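Feb 8, 2020
Notebook, charter quoting / galley loading

Picked up again where the January pages stop. Wajid Ghauri wants a yes or no on the Privero quoting tool before we renew, and I still don't have one I'd sign.

The claim from Privero is that their trip quotes land within 4 percent of the final invoice. I pulled 200 closed trips out of our own records and reran them. On the easy legs (out in the morning, back the same night, no overnight for the crew) the tool does fine and I have no complaint. On anything with a repositioning leg it goes soft. It seems to assume the aircraft is sitting at home base every time, and ours almost never is on a busy weekend. Wajid's view is that this is a settings problem. Maybe. I went through the settings page twice and found one box for home base and nothing for where the plane will be the night before.

Also not convinced by how they count a "match." If the customer changes the passenger count after the quote, Privero drops the trip from the score. Most of our customers change the passenger count. Take those out and you are grading yourself on the people who never call back.

Trip 351 is the one I keep using as a test because it has everything wrong with it: late departure, de-icing, a second stop for fuel, crew over their duty day so they stayed the night. Quote came out low by more than the catering and the handling put together. De-icing was in there as a flat amount. Who pays a flat amount for de-icing? Ask Kundia what they were billed on the same ramp last winter, if they'll tell us.

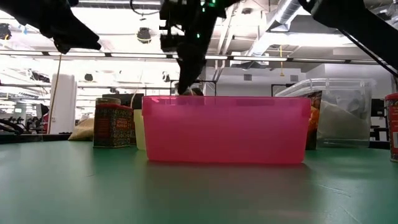

Back to the fees. Landing and handling come from a table that Privero says is kept current. I checked five airports we use a lot by phoning the desks. Three were right, one was out of date, and one desk gave me two different numbers in the same call, so I can't hold that against the software. Put it down as unresolved.

Galley side. Baptiste (the catering broker, for whoever reads this later) sent over their new loading sheet and asked us to try it on the midsize cabin. It's a nicer sheet than the old one. Whether it saves any time I can't say, and neither can they. Their note says turnaround is 40 minutes with the sheet, but there's no figure for without it, and when I asked I got the same note again with a different heading. Until somebody times both ways on the same aircraft with the same crew, I'm writing this down as a form and nothing more.

One thing on it I do like: the special meals line is at the top. On ours it's at the bottom under the ice, and it gets missed.

Wusell called about the safety rating package. Same pitch as before. You send in your manuals, they look at the paper, you get a badge for the website. I asked whether anyone comes out to see an aircraft or talk to a pilot and the answer took a long time and was no. Our customers do ask about ratings, I know that, and sales would love the badge. I'd still want the money to go to an audit where a person walks the hangar. Wajid disagrees, says we can do both. Not on this budget.

To do:
Rerun the 200 with the changed-passenger trips put back in.
Split the results by whether there was a repositioning leg. Should have done this first.
Get the real de-icing bill for 351, the paper one, not the summary.
Ask Privero in writing where the fee table comes from and who updates it.
Time one galley load the old way before anyone touches the Baptiste sheet.

If the rerun comes out the way I expect, I'd go month to month and keep quoting the long trips by hand. Wajid has the renewal letter on his desk, unsigned as of tonight.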